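Section 5. Setting Up Your Check-In Plan

A check-in plan is a short list of questions you answer once a day in the Telgate app. Your answers go to you and to anyone you add as a support contact. Telgate is meant to be used along with care from a doctor or counselor. It does not diagnose depression or anxiety, and it is not watched by staff at any hour.

CAUTION: Do not use check-ins to ask for emergency help. If you are in danger or might hurt yourself, call your local emergency number or a crisis line.

Before you start

You need an account (see Section 2) and your clinic code. If your clinic did not give you a code, choose Skip on the code screen. You can enter it later under Settings > Clinic.

5.1 Create the plan

1. Open Telgate and tap Plan.
2. Tap New plan. Enter a name, or keep the one shown.
3. Pick a time of day for the reminder. Many people find it easiest to answer at the same point in their routine, such as after breakfast.
4. Choose your questions. A plan can have up to 5. Mood and Sleep are already selected, and you can turn either one off.
5. Tap Save. The first reminder comes the next day.

Note: Each question uses a scale from 0 to 4, where 0 is "not at all" and 4 is "nearly all the time." You cannot change the scale after the plan is saved. To use a different scale, delete the plan and make a new one.

5.2 Add a note to a check-in

1. Answer the questions and tap Next.
2. Type in the box marked Anything else. Notes can be up to 700 characters.
3. To keep a note private, tap the lock. Locked notes are left out of shared reports.
4. Tap Done.

If you miss a day, leave it blank. The chart will show a gap, and missed days are not scored.

5.3 Add a support contact

1. Tap Plan > People > Add.
2. Enter the person's name and email address.
3. Select what they can see: Chart only, or Chart and notes.
4. Tap Send invite. The invite stays Pending until the person accepts it.

CAUTION: Talk with the person before you send the invite. Agree on what they should do if your scores go up for several days.

To remove a contact, tap the name and then Remove. They lose access right away and do not get a message.

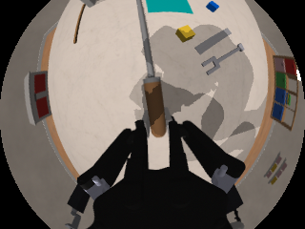 5.4 Print a report for an appointment

1. Tap Plan > Reports.
2. Choose a start date and an end date.
3. Tap Make PDF, then print or email the file.

Check the notes page before you hand the report to anyone.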